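# Estufa de masa térmica

La **estufa de masa térmica** (también estufa de acumulación, y en mi casa «el armario caliente») es un aparato de leña que arde fuerte un rato corto y luego va soltando el calor despacio, durante horas. Llevo años escribiendo sobre chimeneas y sigo pensando que es el sistema peor explicado de todos, así que voy por partes.

## Cómo funciona

Los humos no suben directos al tiro: recorren unos canales interiores de ladrillo refractario y dejan ahí casi todo el calor. La mía pesa más de 381 kilos y es de las pequeñas (¡imagínate las grandes!).
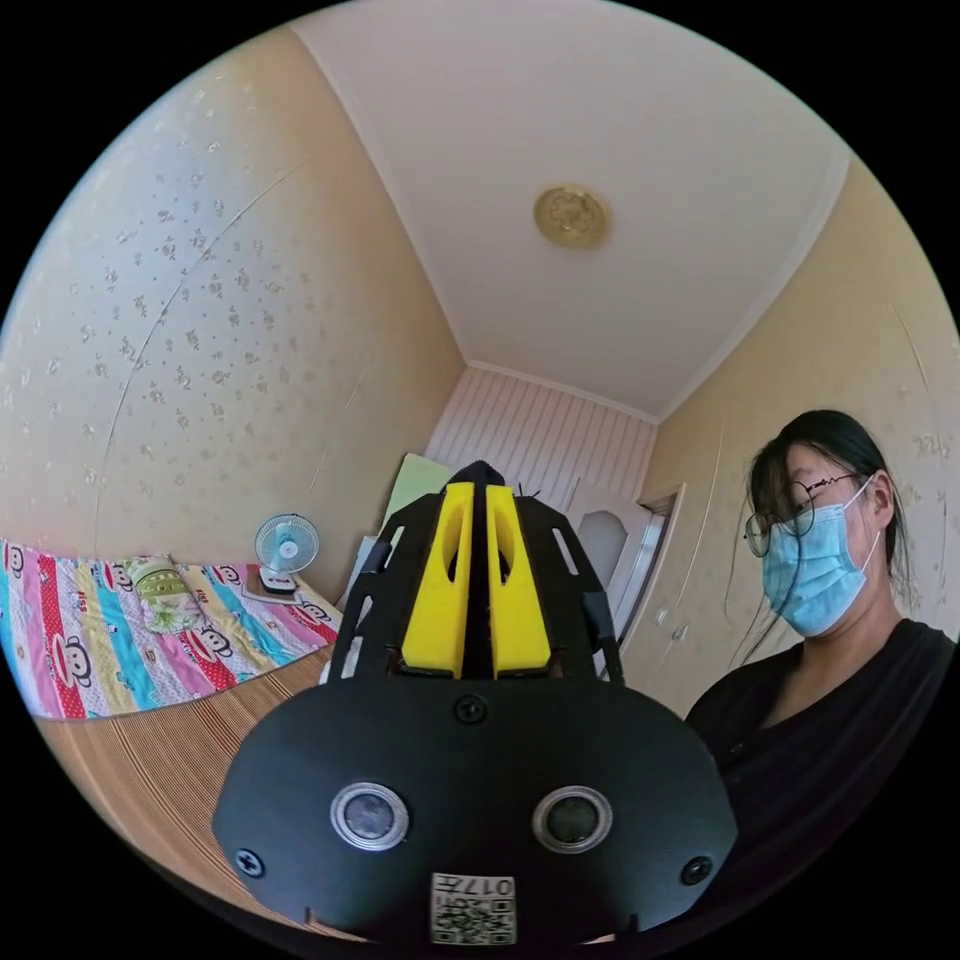

Con una carga de 9 kilos de leña bien seca, encendida a las siete de la tarde, me levanto con la pared todavía tibia. Eso sí, no le pidas prisas – una casa helada tarda lo suyo en notarla.

## Variantes

El modelo Vatel lleva los canales verticales y ocupa poco fondo. El Kamolrat tiene un banco adosado por el que también pasa el humo, y yo me quedaría a vivir en él. Ruxandra Chiriac, que montó el mío, prefiere el primero porque se limpia antes.

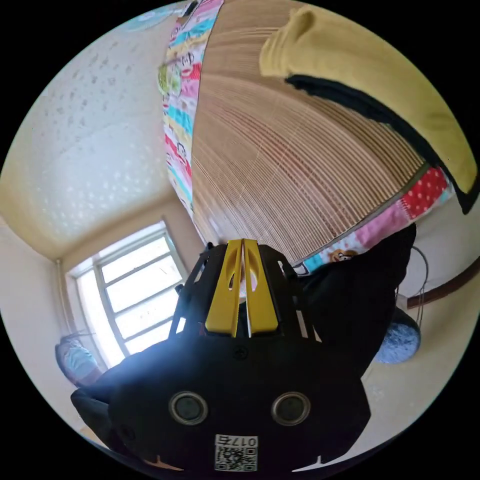 *Dedos amarillos y ropa de cama estampada.*

## Instalación

Primero, el suelo: hay que comprobar que aguanta el peso. Después la salida de humos y las distancias a todo lo que pueda arder. El mortero de la mía necesitó 36 días de secado antes del primer fuego, y luego vinieron 4 encendidos flojitos con astillas. 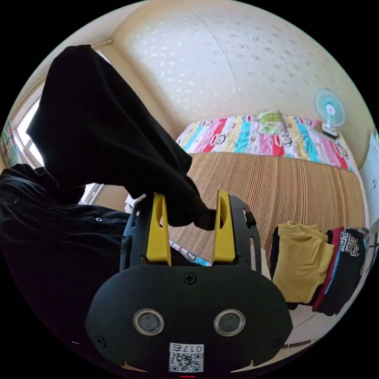 **Página del Club de la Leña de Stavthorpe – sección de estufas y chimeneas**

## Mantenimiento

Yo saco la ceniza cuando estorba y abro los registros en julio, con la estufa bien fría. Si aparece una fisura fina en el revoco no me asusto, pero si huele a humo dejo de encender y llamo a quien la construyó.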